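3 min read

Blue angle-iron racks for plastic parts – how do you lay yours out?

Tundance
We've just taken over the parts corner at Haltar and I'm rapt with it! The racks are the perforated angle-iron sort, bright royal blue, standing on grey carpet. I'm hoping to sort the black moulded brackets by September, but I can't decide whether the top shelf should be storage or kept clear for whatever we're working on. Also, is a bare painted shelf OK for plastic parts, or will they scuff?
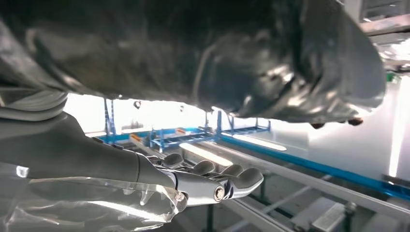 Blue rack in the background, orange tabs on the rack

Plisau
Keep the top clear! I did ours that way and it's the best change we made all year. Bins go underneath, parts in use go on top, one at a time, laid flat with the long side running along the shelf. You can check the cutouts and the rim at a glance and you're not digging through a pile. Ours is a flat panel as well and a quick wipe keeps it lovely and shiny. I stack three bins at one end, no more, or you'll never bother getting to the bottom one.

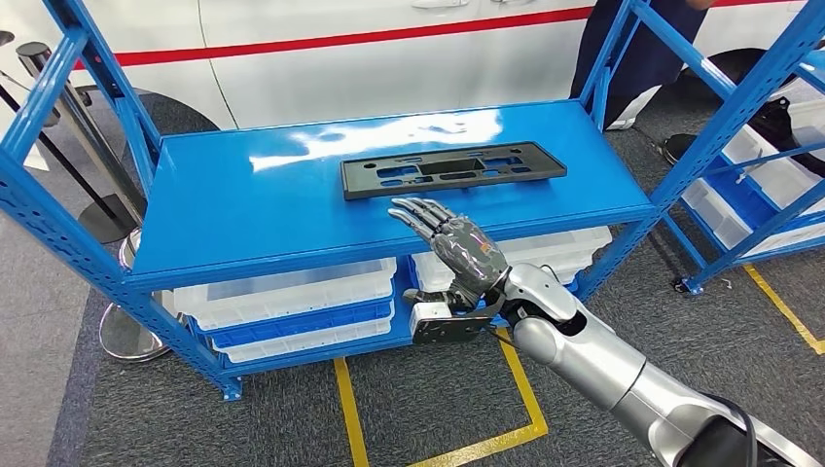 Translucent bins are brilliant for this too, as you can tell from across the room when one's running low. I'd still label them – we have 20 and a few of the parts look the same through the side. As for scuffs, a thin rubber mat from the hardware store will sort you out. Cut it 8 mm short of the edge so it doesn't curl.

Ruddock
mat yes, but check the feet first. ours sank into the carpet on one side and everything slid. love the blue btw

Related
Best labels for ribbed plastic bins
Foot plates on carpet: do I need a board under them?
Storing 1,000 small clips without losing your mind
Touch-up paint for steel shelving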